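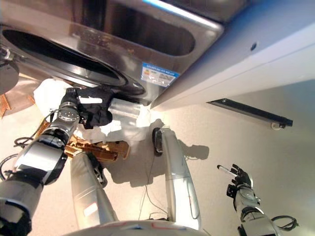 A washing machine with a steel front, seen from above

Home Posts Borine Letters Contact
Search this blog Go

The return grant, one year later

In March the town council of Borine voted to continue the return grant for another year. Several readers asked what I think of it, and I have been slow to answer, as I received this grant myself and I am not a neutral person.

For those who live elsewhere: the grant is for people who studied or grew up in Borine and later left for work, mostly to Prurnton. If you come back and sign a work contract for two years, the council pays you 720 a month for the first half year. There is also one payment of 1000 for moving costs, but you must keep every receipt, and the office wants the originals. I lost the receipt for the van. I paid for the van.

According to the council report, 268 people applied and most of them were accepted. The report says less about who they were. Yamuna Bangera, who sits in the opposition, asked in the meeting how many would have come home without any money. Gebhard Marti answered for the majority that such a thing cannot be measured. I think it can be measured, at least a little. They could have put one question on the form. The form has 20 pages, so there was room.

My own answer would be that I wanted to return already, and the grant made me do it a year earlier. Is this a success for the town? I pay my taxes here now and not in Prurnton, so maybe yes. But I have a colleague from Kaimal, Ravindran Hegde, who has worked in our hospital for six years and never went away. He receives nothing. His rent went up in the same months when the returning people were looking for apartments. He was polite when we talked about it, and I felt ashamed anyway.

Marion Paterson wrote in the local paper that Prurnton sees the program as unfriendly, because it takes the nurses and the teachers whom Prurnton has trained. I find this a strange complaint. For a long time they took ours, with better salaries and free bus tickets, and in Borine we called it bad luck. Still, two towns that are an hour apart and pay against each other for the same nurses – I don't see how this makes more nurses.

What I would change is simple to write and probably hard to vote for. I would make the monthly part smaller and give something also to those who stayed. And I would ask Girken to join, because they have empty houses and we have none.

The next meeting about the rules is in the evening, at seven, in the old library. Aníbal Urrego has promised to bring the rent numbers. I will go, and I will try to speak only once.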